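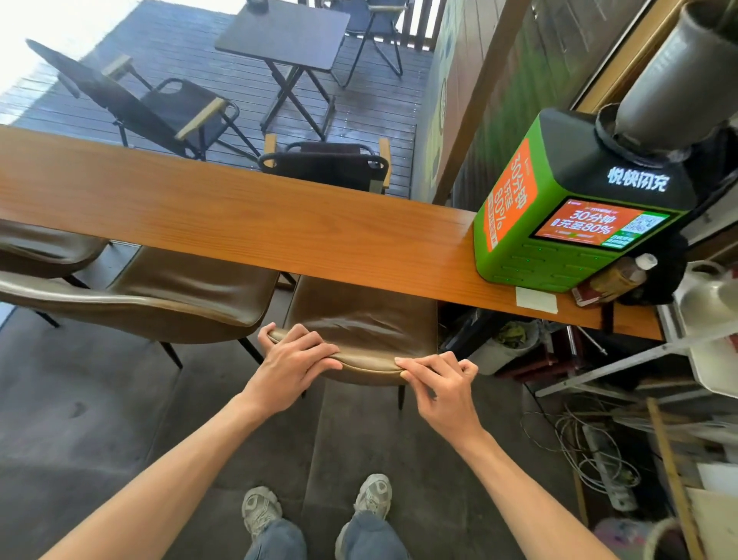

Straightening the brown chairs along the window counter

I run a small coffee place, and I've been pricing a robot to do the closing tidy-up. That's how I ended up with Hemby, a planning app that takes your list of chores and tells you what kind of machine to budget for. I've used it for three months now — long enough to have opinions!

The good part is the chore sheet. You log every little job, how long it takes and what's in the way, and it spits out a shopping list with running costs (mine came to about 400 a month on a lease, more than I'd hoped). Lyle Greenberg at Kastthorpe put me on to it, and he was right that it beats a spreadsheet. 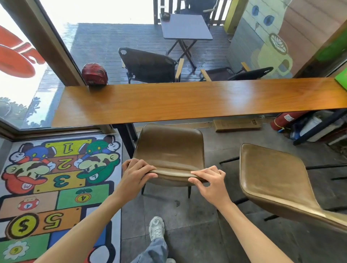
My gripe is chairs. Hemby files "push in chair" as one easy task, and it wants two arms, a decent grip on a curved back and room to stand. I had to enter all that by hand, and my estimate jumped a whole price tier. I'd still pay for it again before signing any lease, but I'm waiting for the 2026 update before I add the deck furniture.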